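From: Tove Stougaard
To: Grivunow stationery and desk list
Subject: Re: Pens in drawers (was: what do you do with the small stuff)

On some afternoon in April, Hindell wrote:

> I have given up on pen pots. Everything goes in nib down, half of it
> dries out, and the one I want is always at the back behind a ruler.
> My sister swears by those clear plastic units with little drawers
> underneath, but I can't see how a shallow drawer is better than a
> mug, other than costing more. Has anyone lived with one for longer
> than a fortnight? And what on earth is the big bit on top for?

I have lived with one for eight months, which in this house is a long marriage.

A shallow drawer is better than a mug for one reason only, and it's a dull one: you can't get many pens into it. My mug held 13 and I used two of them. The others were there for moral support. When I moved over to drawers I had to choose, and I found I owned three identical green highlighters, all dead, all bought on separate trips to replace each other.

The drawers being see-through matters less than you'd think. Mine are the greyish sort, and you can tell there is something in there without being able to say what. I tried labels. They came off in the first warm week and I found one on the cat. I now rely on memory, with the results you would expect.

As for pens lying down, mine seem to like it. Gel pens especially. The fountain pen sulked for a bit but it sulks wherever I put it.

Since you asked how to set one up, I'll give you my method, such as it is.

1. Tip the old pot out on the table and try every pen on the back of an envelope. Be hard-hearted. A pen that writes if you shake it is a pen that doesn't write.

2. Put back only what you've used this month. I ended up with six and a pencil. Egilsson, who will no doubt reply to this, kept 237 and bought a second unit, and I suppose that is also a method.

3. Give the top drawer to whatever you reach for without looking. In mine that's black biros. Scissors go at the bottom, if they'll lie flat, and mine won't, so they live on the windowsill.

4. Leave the big compartment on top nearly empty. I know. It has a cover and it's the only part with any height to it, so everyone's first thought is to stuff it with things that don't fit elsewhere, and within a week you have a mug again, with a lid. One small item is plenty. Stand the unit towards the back of the table and lay the pens out in front before you start putting them away, four at a time if you're as easily distracted as I am. 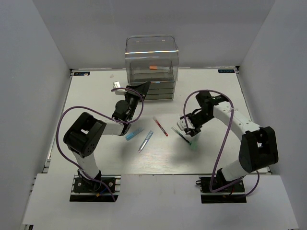

5. Close the drawers. This sounds like padding, but a drawer left open by a finger's width will catch your sleeve every time you reach for the tea, and I have the cardigan to prove it.

6. Leave it alone for a fortnight. If a drawer hasn't been opened in that time, what's in it belongs in the cupboard or the bin. I had one full of bulldog clips that I was keeping in case I ever took up paperwork.

On cost, I can't argue with you. I got mine from the Grellel sale shelf with a scratch down one side, and I turned the scratch to the wall. At full price I'd have kept the mug and been rude about people with drawers.

One thing I haven't solved is dust. It shows up on clear plastic as soon as the sun comes round, and wiping it with a dry cloth seems to invite more. If anyone has a way of dealing with that which doesn't involve a special spray, I'd like to hear it. The special spray would need somewhere to live, and I've just told you all the top compartment is out of bounds.

Tove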